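Skistico — dados de ocupação e projeto de residências estudantis

Versão 2, revista em 22 de abril de 2019
Responsável pelos dados: Drahomíra Oravec
Manutenção dos scripts: Luuk Vermeulen

Conteúdo

O conjunto reúne fichas de 14 edifícios de alojamento estudantil, com um total de 285 plantas de piso vetorizadas. Cada ficha regista número de pisos, área bruta, tipo de agrupamento dos quartos (corredor ou apartamento partilhado), orientação das fachadas e revestimento exterior. As áreas são dadas em metros quadrados, medidas pela face interior das paredes.

Estrutura dos ficheiros

edificios.csv — uma linha por edifício
pisos.csv — uma linha por planta, ligada ao edifício pelo campo id_ed
fachadas.csv — material, cor declarada no projeto, orientação
geometria/ — polígonos em GeoJSON, coordenadas locais

Limitações conhecidas

O edifício Grirnenix tem as caves omitidas. No Myklebust, as cotas do terreno vêm do projeto de licenciamento e não do levantamento final; os desvios chegam a quase 8 centímetros no lado da encosta. As cozinhas comuns aparecem com dois códigos, COZ e KIT, ainda por unificar. Os campos vazios significam «não consta» e não devem ser lidos como zero.

Utilização

Os scripts de leitura exigem Python 3.6 ou superior. A opção --sem-circulacao exclui corredores e escadas do cálculo da área útil. 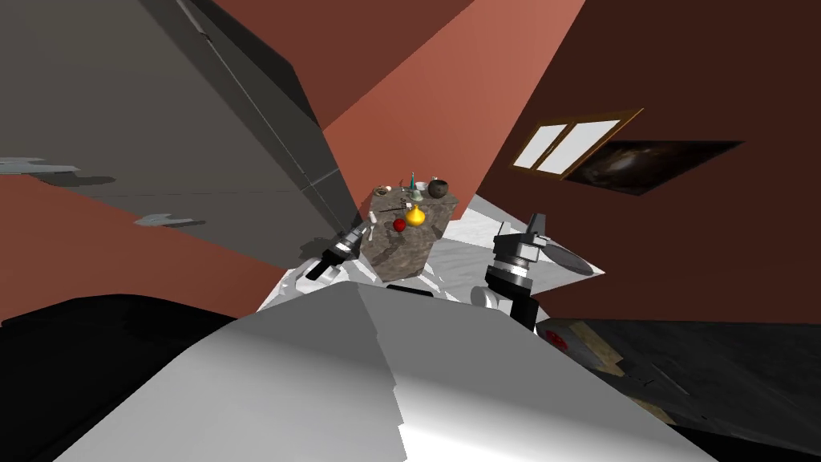
Rhea Umali: no pisos.csv do Bresus a área útil inclui as varandas, mas na documentação diz que só conta o espaço fechado. Qual das duas vale? Na comparação por quarto a diferença já se nota.

Vale a documentação. As varandas do Bresus passam para o campo area_ext na próxima versão, prevista para maio. Até lá, convém subtrair os polígonos com código VAR.

Licença

CC BY 4.0 para as tabelas. A geometria só pode ser redistribuída com o ficheiro AUTORES.txt incluído.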